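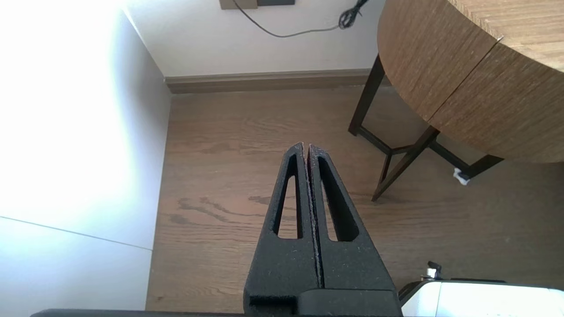 *Le coin de la chambre : parquet, murs clairs, plinthe taupe.*

**Lilibeth_Talavera** (1 217 messages), le 13 mai 2024

Bonjour à toutes et à tous ! Je reprends le sujet de la chambre d'amis, parce que plusieurs d'entre vous m'avaient demandé la suite et que j'ai été bien silencieuse (un déménagement de belle-mère, je vous passe les détails). Le parquet, on le garde, c'est décidé, j'aime trop ses veines et ses nœuds. Pour la plinthe taupe, j'hésite encore à la repeindre en blanc. Mon mari trouve qu'elle finit bien le mur, moi je trouve qu'elle fait un trait de crayon tout autour de la pièce, et voilà trois semaines qu'on en parle au petit-déjeuner.

Mais ma vraie question, c'est la table de chevet. J'ai trouvé un petit modèle rond avec un rebord et un tiroir, à la brocante de Druvdale, et je voudrais y laisser le téléphone à fil. Oui, un vrai, avec le cordon en tire-bouchon ! Le mobile passe très mal à cet étage et ma tante, qui vient en août, n'en veut de toute façon pas. Trop encombrant, ou charmant ?

---

**Florante J.** (2 737 messages)

Charmant, mais encombrant quand même, désolé Lilibeth ! Sur un plateau rond, un téléphone mange toute la place : il n'en reste plus pour le verre d'eau, les lunettes et le livre, et au milieu de la nuit on attrape le combiné en cherchant la lampe. Chez nous, il a fini au mur et tout le monde s'en porte mieux.

Quant à la plinthe, n'y touche pas. Une plinthe blanche au ras d'un parquet, on y voit chaque coup d'aspirateur.

---

**liesl.hubmann**

Pas du tout d'accord pour le mur, Florante ! Il faut percer, ressortir l'escabeau, et surtout une personne âgée couchée ne l'atteint pas. Le chevet, c'est exactement l'endroit où ma mère veut le sien. Lilibeth, est-ce qu'on pourrait voir la table avec la tête de lit ? C'est difficile de se prononcer sans savoir ce qu'il y a à côté.

---

**Lilibeth_Talavera**

Bien sûr, Liesl, avec plaisir :
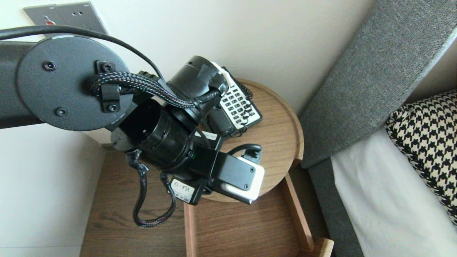 *Le chevet, tiroir ouvert, avec le téléphone, et l'oreiller pied-de-poule contre la tête de lit grise.*

J'ai payé la table environ 90 euros, et le vendeur m'a juré qu'elle sortait de chez Policarpio, mais je n'ai trouvé de marque nulle part, alors je me contente de l'aimer comme elle est. Le tiroir est en bois brut à l'intérieur. Faut-il le cirer, le tapisser de papier, le laisser tranquille ? Ma grand-mère tapissait absolument tout, jusqu'aux boîtes à chaussures, et j'ai gardé un faible pour ça.

---

**Amanuel Dinsa**

Très joli, le pied-de-poule avec le gris ! Je laisserais le téléphone là, pour ma part. La prise murale est à deux pas du lit, tu ne trouveras pas plus simple. Pour le tiroir, un papier épais coupé juste, sans colle, que tu changeras quand tu en auras assez. La cire à l'intérieur, ça embaume pendant des mois, et tout ce qu'on y range prend l'odeur (j'ai des mouchoirs qui sentent encore l'encaustique).

Ce qui m'inquiète davantage, c'est le cordon. S'il pend du côté du tiroir, tu vas le pincer un jour ou l'autre. Fais-le partir vers l'arrière.

---

**Lilibeth_Talavera**

Bien vu pour le cordon, Amanuel, je n'y avais pas pensé une seconde ! Et puis il y a l'affaire de la télécommande, que je n'avais pas osé vous raconter. Je voulais la mettre dans le tiroir, mon mari la veut sur le plateau, à portée de main.
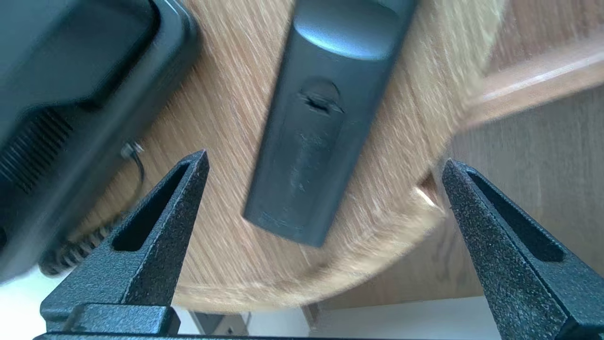 Il dit que personne n'ouvre un tiroir pour changer de chaîne, et je dois reconnaître que moi non plus. Seulement, avec les lunettes de ma tante et sa tisane du soir, on va se retrouver avec une table de bistrot à l'heure de pointe. Je pensais à une petite coupelle pour réunir tout ça, ou à une pochette en tissu accrochée au lit. Quelqu'un a essayé ?

---

**Édgar Taipe**

La pochette, oui, j'en ai cousu une pour la chambre de Burnska dans une chute de toile, glissée sous le matelas par un grand rabat. Elle tient très bien. La coupelle, je suis contre : sur un petit plateau, elle prend autant de place que ce qu'on met dedans.

---

**Florante J.**

Je maintiens le téléphone au mur, mais pour la pochette, je suis d'accord avec Édgar. Et un chevet plus large, tu n'y as pas songé ?

---

**Lilibeth_Talavera**

Florante, tu es incorrigible, je viens de l'acheter ! Va pour la pochette, alors. Édgar, si tu as encore tes mesures pour le rabat, je suis preneuse, notre matelas est assez épais. Je repasse vous montrer le papier du tiroir dès que je l'ai choisi.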